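Section 4. Moving Your Catalog to a Secondhand Desktop

Many of the small libraries that use Putenov Catalog run it on an older desktop somebody has passed along, and that works very nicely – please don't feel you need anything new. Set aside a quiet evening and take the steps in order.

1. On the old computer, close Putenov and choose Save Full Copy. A catalog of 735 titles fits in 46 MB, so nearly any memory stick will do.

2. Shut the secondhand desktop down and unplug it before you open the side. Lay it flat and let it sit a few minutes.

Caution: Leave the processor where it is unless you are replacing it. If you do lift it out, hold it by its edges and keep your fingers away from the socket.
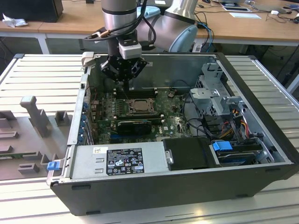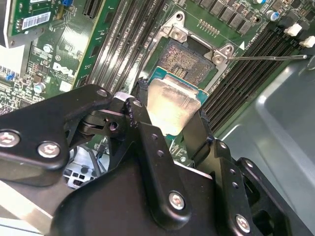
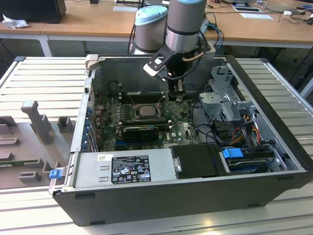
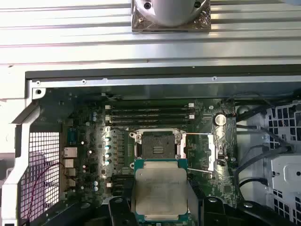
3. Close the case, plug everything back in and install Putenov from the disc.

4. Choose Bring In Full Copy and pick your file. Leave the window open until the word Ready shows up, even if it seems to be taking its sweet time.

Note: Borrower cards print in batches of 200. If you have fewer borrowers than that – and plenty of our libraries do – type your own number in the Batch box before you press Print.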